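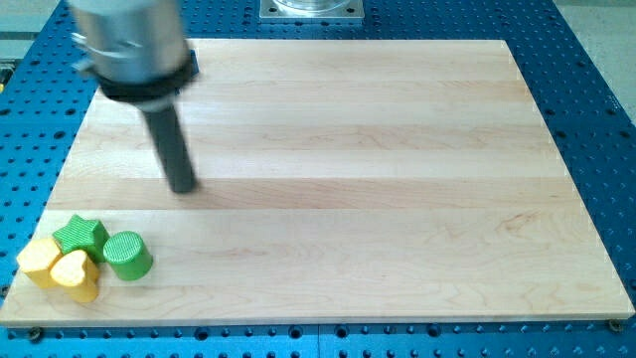
September 16, 2021
Erhan Erdem

4. Shipping Damage and Returns in Small Wood Shops

The shops in this study sell large flat goods: tabletops, counter sections, bread boards, and shelving cut to order. Most of them used to sell within driving distance. A customer came to the shop, looked at the board, and took it home in a van. Selling through online marketplaces changed that, and returns became a cost that few of the owners had planned for. This section looks at why boards came back and at how the shops handled them.

4.1 Data

Order records came from two marketplaces, Tradisell and Jamora, and from the paper books of the Türkmen workshop in Drondulel, which also takes orders by phone. We kept only orders for solid wood boards shipped by a freight carrier. Boards picked up in person were left out, as were boards sold as part of a finished piece of furniture. After duplicates were removed, 305 orders remained. Of these, 139 had a complaint on file, either a written message from the buyer or a note made by the shop after a call.

A complaint did not always lead to a return. Freight for a large board often costs more than the discount a buyer will accept to keep it, and the shops know this. In the paper books, the settlement was sometimes written down as a single figure with no reason given. We coded those cases as "unknown" and did not try to guess the cause.

4.2 Types of complaint

Complaints were sorted by the main problem named by the buyer. Corner and edge damage was the most common type. Next came changes in shape, mostly cupping across the width, followed by surface marks, wrong size, and color that did not match the listing. Figure 5 shows a large rectangular wooden board.

Corner damage was closely tied to packing. Shops that used cardboard corner pieces under stretch wrap had more of it than shops that built a thin crate. The crate adds weight and takes time to make, and several owners said they used one only when the buyer asked or when the board was expensive. The Türkmen workshop crates everything that leaves by freight and adds the cost to the price of the board. Its buyers rarely complained about edges but often complained about the price of delivery.

Shape changes were harder to trace. Wood takes up and gives off moisture with the air around it, and a board that is flat in an unheated shop may cup after a few weeks in a heated room. Complaints of this kind were concentrated in February. Buyers tended to describe the board as defective, while the shops tended to say that it had been stored badly. The records do not let us decide between these accounts, as moisture readings were almost never written down at the time of shipping.

4.3 Listing text and buyer expectations

We also read the listing text for each order where it was still available. Listings that gave the thickness after final sanding led to fewer complaints about size than listings that gave the thickness before it. Listings that told the buyer to oil both faces did not clearly differ from the rest in complaints about cupping. It is possible that buyers did not read the care notes, which on Tradisell appear under a separate tab.

Color complaints were almost all from Jamora, where sellers may reuse one set of photographs for every board of the same species. Two boards cut from the same log can differ in tone, and boards from different logs differ more. Sellers who photographed each board separately said the work was tiring but kept doing it.

4.4 Limits

The sample is small and comes mostly from shops that agreed to share their books. Shops with many angry buyers may have been less willing to do so. Phone complaints are likely to be undercounted at every shop. We also have no record of buyers who were unhappy and said nothing. An earlier plan to collect around 1000 orders was dropped when a third marketplace withdrew its permission to use the data.

Prices were not adjusted for changes in the cost of lumber during the study period. This matters for any comparison of refund amounts, and for that reason refunds are reported in Section 5 as a share of the original price.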